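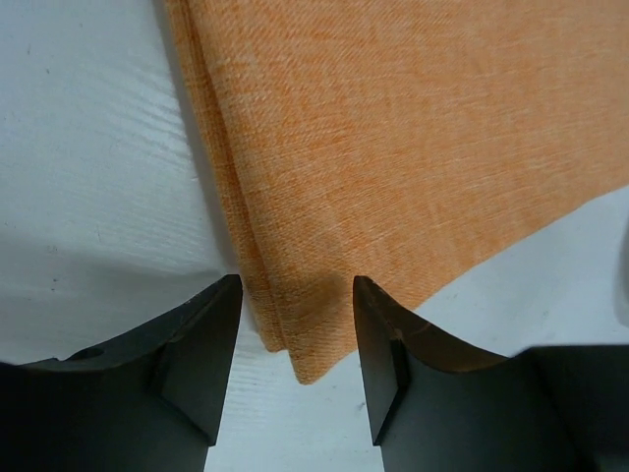

Fig. 1. Wrist view, corner of the folded cloth between the two fingertips.

Intro to Robot Handling, Lab Handout 4: Cloth Corners
Posted in March by the course staff, Rerdale Community Workshop
Filed under: Class Notes > Robotics > Labs

Read this before Saturday. The lab opens at 9 a.m. and each group gets 20 minutes on the arm, so do the written part at home.

1. Why cloth is harder than blocks

In Lab 3 the block kept its shape wherever you pushed it. Cloth changes shape when you touch it, and a folded piece has several layers that can slide apart. If the fingers close on the top layer only, the rest stays on the table. For this lab, a pick counts only if every layer comes up together.

2. Choosing the grasp point

Use a corner. In Fig. 1 the corner points down into the gap between the fingers, and the layered edge runs up and away on the left. That edge is useful for two things. Its direction tells you how far the cloth is turned, and its shadow on the white surface gives you a rough idea of where the cloth stops. Do not use the shadow as the edge itself. Several groups did this last term and closed short.

Color alone will get you most of the outline, orange against white. It will not separate the layers, and a darker crease can be mistaken for a border. Look at the dip just above the corner in Fig. 1 and check that your threshold keeps it as cloth.

3. Procedure

Load the Truvisix viewer and open the wrist feed.
Mark the corner by hand and save the point.
Run your own corner finder and compare the two.
Lower the gripper at speed 15 or less. Stop when the tips are level with the surface.
Close, lift, and write down how many layers came up.
Refold and repeat until you have 24 tries.

Log failed picks too. A sheet with no failures will be sent back.

4. To hand in

Your log, your corner finder code, and one page on the worst miss. Name the folder Iser-761 plus your group letter.

Comments (3)

Çınar: Does the hand-marked point have to be redone after each refold?

course staff: Yes, every time.

groupB: our finder kept picking the crease. raising the brightness cutoff made it worse, lowering it helped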